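STANARI ARTS SOCIETY

Minutes of the Exhibitions and Education Meeting held on 15 July 2020 at 6.30 pm

Present: Shafiq Siriwardena (Chair), Mrs Navaratnam (Exhibitions), Mr Brendard (Education), Ms Nikach (Finance and Minutes), and three ordinary members.

1. Apologies

Apologies were received from two members. The meeting was quorate under the Society's rules.

2. Minutes of the previous meeting

The minutes of the previous meeting were approved as a correct record, subject to one amendment. Under item 5, "watercolours" should read "works on paper". The Chair signed the amended copy.

3. Matters arising

3.1 Loan of display cases. Mrs Navaratnam reported that the lender had agreed to extend the loan until the end of the winter exhibition. A revised loan form had been signed and placed on file.

3.2 Picture rail, east wall. The repair had been completed and the rail tested by the contractor. Members asked that the maximum weight for each hook be written on the hanging plan before the next installation. Action: Mrs Navaratnam.

3.3 Sign at the street entrance. No progress had been made. Two quotations had been requested and neither had arrived. Carried forward.

4. Winter exhibition

4.1 Mrs Navaratnam presented a paper on the proposed winter exhibition of prints and drawings, to open in the first week of December. The working title, "Lines and Margins", was discussed at some length. One member felt that it would mean little to the general visitor. The Chair observed that the title had already been used in letters to the artists and that a change at this stage would cause confusion. It was agreed to keep the title and to add a short subtitle on the poster.

4.2 Artists' responses. Invitations had been sent to 23 artists. Most had accepted, and the remaining replies were expected before the end of the month. Two artists had asked whether unframed work could be shown. It was agreed that unframed prints would be accepted if supplied flat and mounted, and that the Society would not undertake framing on any artist's behalf.

4.3 Selection. The meeting considered whether the selection panel should see the original works or make its choice from digital files. Mr Brendard spoke in favour of originals, noting that the tone of an etching is easily lost on a screen. Mrs Navaratnam was sympathetic but drew attention to the cost of carriage for artists living at a distance. After discussion it was resolved that a first selection be made from files and that any doubtful work be called in for inspection.

4.4 Hanging plan. The draft plan places the larger drawings in the main gallery and the small prints in the corridor and side room. Members asked for more space to be left either side of the side room doorway. The freestanding screens are to be set square to the joints in the floor, as was done for the spring display.

4.5 Labels. It was agreed that labels should give the artist's name, title, medium and year only. Longer texts will be gathered in a printed handlist available at the desk.

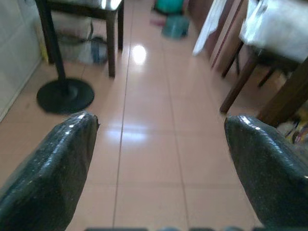
Floor tiles and grout lines (item 4.4).

4.6 Visitor arrangements. The Chair reported that opening arrangements would be settled nearer the time in line with the public health rules then in force. Timed entry was supported in principle. There will be no evening reception unless the meeting decides otherwise in the autumn. Mr Brendard asked that artists be told of this in good time, as several had enquired about bringing guests. Action: Mrs Navaratnam.

5. Education programme

5.1 Mr Brendard reported that the life drawing course remained suspended. Students who had paid in advance had been offered a refund or a transfer to a later course, and seven had chosen the transfer.

5.2 A short course in linocut had been proposed for the autumn, to run on Saturday mornings with reduced numbers. The tutor had asked that each student be provided with a separate set of tools. Ms Nikach confirmed that the cost could be met from the materials budget. The course was approved.

5.3 Schools. Mr Brendard had written to local schools offering a set of loan reproductions with teaching notes. Members thanked him for his work on the notes and suggested a simpler version for younger pupils.

6. Finance

6.1 Ms Nikach presented the figures for the quarter. Income from sales was well below that of the previous year, the spring display having closed early. Membership income had held steady.

6.2 A sum of £1,475 was approved for the winter exhibition, to cover printing, insurance and transport. Any spending beyond this amount must be brought back to the meeting.

6.3 Poster and handlist. The printer had quoted for some 200 copies of the handlist. It was agreed to place the order only once the final list of works was known - the previous handlist had contained two errors which could not be corrected after printing.

6.4 Commission on sales. It was proposed that the Society reduce its commission for the winter exhibition in recognition of artists' present difficulties. Ms Nikach advised caution. The proposal was put to the vote and carried, with one abstention. The reduction applies to this exhibition alone and will be stated in the artists' agreement.

7. Permanent collection

The Chair reported an offer of a small oil sketch from the family of a former member. The meeting was grateful for the offer but wished to see a condition report before reaching a decision. Storage space was also raised, the plan chest and upright racks being nearly full. Mrs Navaratnam will inspect the work and report back.

8. Any other business

8.1 A member asked whether past exhibition catalogues might be scanned and placed on the website. Permission would be needed from contributors. Mr Brendard agreed to look into the matter.

8.2 Members were reminded that keys to the side room must be signed out in the book.

9. Next meeting

The date of the next meeting will be circulated by Ms Nikach. The meeting closed at 8.10 pm.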